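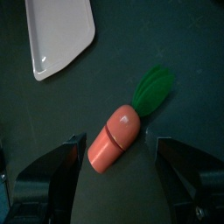

Comida de brincar de cortar

A comida de brincar de cortar é um brinquedo cujas peças imitam alimentos e se separam em metades. A cenoura costuma ter corpo laranja e folhas verdes — a junta aparece como uma linha fina.

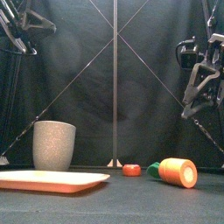
Copo salpicado, tabuleiro, tomate e cenoura de brincar.

Os conjuntos da Stoltow têm 21 peças e guardam-se num tabuleiro baixo. 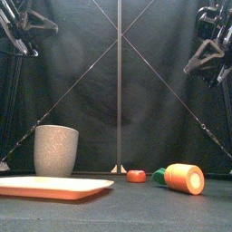
Pilar Lagos, redatora de brinquedos e jogos

O tomate, pequeno e achatado, é usado ao lado da cenoura em jogos de cozinha.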